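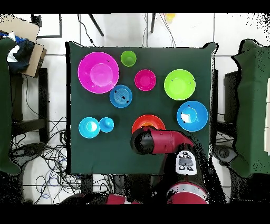

Stacking by asking: notes for the Wallcombe talk, June 3, 2019

Slide 1. Title
Hello everyone, thanks for having me, thanks to Sheila Mottram for squeezing us in before lunch (say this quickly, she hates being thanked). I'm Darren Furnival, I work on arm learning with Tomoyo Kudo and Babatunde Ogundipe, and I'm going to talk for twenty minutes about bowls. Bowls and cups, to be fair to the cups.

Slide 2. The job
You say to the arm "put the small pink one in the big pink one" and it does it. Any toddler can manage this! What we care about is how few demonstrations a person has to give before it works on a layout the arm hasn't met. Our starting point was Wurach, our older method, which wanted 3000 demonstrations. I gave a good share of those myself and my shoulder has never forgiven me.

Slide 3. Why bowls
People always ask. A bowl can be grabbed anywhere on the rim, so there's no single right answer, and a method that averages over people's choices will happily average two good grasps into one bad one (pause, let them picture the gripper coming down in the middle of the bowl and closing on nothing). They come in sizes. They nest. And when one is upside down, the arm has to notice, as the rim has gone to the table and the thing you'd normally pinch isn't there.
The colours matter too. We've got two magentas of different sizes, a lime bowl and a lime cup, and a few blues that I can't name consistently even on a good day. So "the blue one" is a rubbish instruction and we left plenty of rubbish instructions in on purpose.

Slide 4. The method, which we call Firkance
Don't rush this one. Last time in November I rushed it and Neville Horrocks asked me to go back twice.
Two parts. The first looks at the table from the head camera, colour and depth together, and proposes rim points. Loads of them, all the way round every bowl. It knows nothing about the instruction. The second takes the sentence and scores those points. So the arm only ever picks from places that are already sensible to grab, and the demonstrations are spent on learning which one you meant.
Click once for the arrow. Click again for the other arrow. (If the arrows don't come up, just wave.)
Depth is patchy, by the way. You lose readings in speckles, mostly towards the sides of the view, and shiny plastic gives you bright spots that play havoc with the colour. We fill nothing in. A point with no depth simply doesn't get proposed.

Slide 5. Numbers
With Firkance we trained on 200 demonstrations. Then 600 test trials, every one with the bowls laid out afresh, and 27 of those failed. I'll say what counts as a failure before someone asks: wrong bowl, dropped bowl, or the bowl ending up anywhere other than where you said. We didn't give half marks.
Wurach with the same 200 was hopeless, and I mean it mostly hovered. Babatunde has a video, only show it if we're ahead of time.

Slide 6. What goes wrong
My favourite slide! Nested bowls are the worst. Red outside, orange inside, and from above you get a lovely set of rings and not much to tell you which ring belongs to which object. The arm reaches for the inner one and comes up with the lot.
Second worst is the arm getting in its own way. The camera's at the head, so by the time the gripper is over a rim it's hiding part of the bowl it's going for. We freeze the choice before the reach, and if something gets nudged on the way down, bad luck.
Touching bowls are less trouble than Tomoyo predicted. I owe her a curry.

Slide 7. Next
Garrido is the follow-up. Same two parts, but it's allowed to look again halfway through the reach and change its mind. Early days, no numbers, please don't ask me for numbers. We also want to try mugs, where the handle gives people strong opinions.

Slide 8. Thanks and questions
Leave the layout slide up during questions. If Neville asks about lighting: we only tested in one room, say so straight out. If it's the cost of the arm, hand over to Sheila.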